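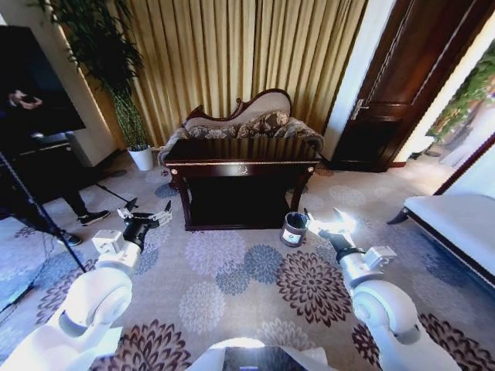

3. Does the Room Support the Claim?

Our group picked the sitting area of a guest room because the Grirholm renovation plan makes its boldest promise there. The plan says the furniture is arranged for "conversation and ease." We were asked to test that against what a guest would find, using the checklist from unit 2. I started out doubtful and have not moved very far.

Take the settee. It is a good-looking piece, with a carved dark wood crest rail and cream upholstery, and the two floral pillows in brown and beige suit it. But cream is a strange choice for a room people eat in and drag suitcases through. Multska, the supplier we wrote to in April, told us the fabric "cleans easily." They did not send a test result, and I don't count the sentence as one.

The console table stands directly in front of the settee. It has a polished top, turned legs and a small gold emblem at the center of the apron. Consoles are usually placed against a wall or behind a sofa. Used as a coffee table it is the wrong type of furniture, and I would want to see someone sit down there with a newspaper before I agreed with the word "ease." Two members of our group disagreed and said the table gives the settee a formal front. That may be so -- but formal is not what the plan promised.

3.1 Carpet

The carpet covers the whole floor in large round flowers, maroon, slate blue, gray and cream on beige. The usual argument for a busy pattern is that it hides stains. Bruvent's catalog repeats this and gives a price of 2,114 for a room this size, fitting included. We found no source in the catalog for the stain claim. I think a plainer carpet would have let the golden curtains do their work, since both are asking for attention at once.

3.2 Smaller items

The gray wastebasket with the silver rim is plain and fits in almost anywhere. The tall plant in its round white pot softens the side of the curtains, and I have no complaint about it. The black television and the dark low cabinet under it belong to a different style from the carved wood, and the plan never mentions them.

3.3 Rating

On the four-point scale we gave the sitting area a 2. The Lương method would have us average in a score for "atmosphere," but its guide doesn't define the term, so we left it out -- the full sheet is in the appendix.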